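Rillska Two-Tier Tabletop Shelf
Light wood boards, black metal frame

Home > Storage > Desk & Counter > Shelves

In stock. Ships from the Bultier warehouse, usually next working day.

Small shelf for a table, desk, counter, wherever. Two boards, three bent-wire frames, done. Long board on top, shorter one underneath. Gets the little stuff up off the table so there's room to work. Plants, spice jars, mugs, pens, glue sticks, the mail pile.

Been in the Rillska range since before we moved to the new site and still one of our steadiest sellers, 2,108 sold so far. Goes with the Chaturvedi desk tray and the Jindilel pen cups if you want a set. All sold seperately.

What you get
2 boards, pale wood
3 wire frames, black
1 support block, same wood as the boards
Bag of screws, 7 in the bag, one is a spare
Hex key
Instruction sheet (pictures only)

Putting it together
Set aside 30 minutes. Less if you've done one before. Lay the boards face down on a towel, loosely fit the middle frame first, then the two ends. Stand it up, check all the feet sit flat, THEN tighten. If you tighten as you go it can end up with a wobble and you'll be taking it apart again.

Don't overtighten. Soft wood, the screws will go in further than you want.

Everyday cleaning
Boards pick up dust and bits, more so on a craft table or anywhere kids sit. Crayon ends, snipped plastic, eraser crumbs. Dry duster first, every time. Top board, then lower board, then the table. Work toward one end and catch the bits in your hand or a dustpan. Bits like to sit up against the wire where it crosses the board, so go round that with the tip of the duster. 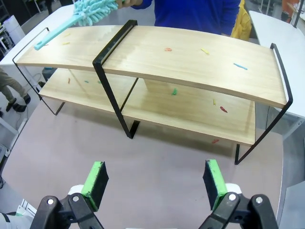

Can I wipe the boards with a wet cloth?
Damp is fine, wet is not. Wring the cloth right out, wipe along the grain, dry straight after with a clean towel. Don't leave water standing on the wood.

Wax crayon marks: scrape gently with an old plastic card, then a damp cloth with a drop of dish soap. No scouring pads, no bleach, no spray polish. Polish makes the top slippery and things slide.

Wire frames just need a dry cloth. Sticky fingerprints, same damp cloth as the boards. Check the screws every few months while you're at it, give them a quarter turn if loose.

Good to know
Indoor use only. Keep off radiators and away from the stove.
Don't lift it by one end loop when it's loaded. Clear it off, then use both hands.
Not a step, not a seat. Not for TVs or monitors.
Heavier things go on the lower board.
Wood grain and color vary peice to piece.

Replacement parts
Boards, frames and screw bags all sold on thier own, see Spares. Part number for the full screw bag is 2,630, type it without the comma in the search box or it won't come up. Lost the instruction sheet? Email us and we'll send a copy.

Returns
Unused, in the box, with all the parts. If something's missing or bent tell us before you send it back, quicker for us to mail the part. Orders and emails not looked at on Sunday.

Related: Chaturvedi desk tray / Jindilel pen cups / Rillska screw bag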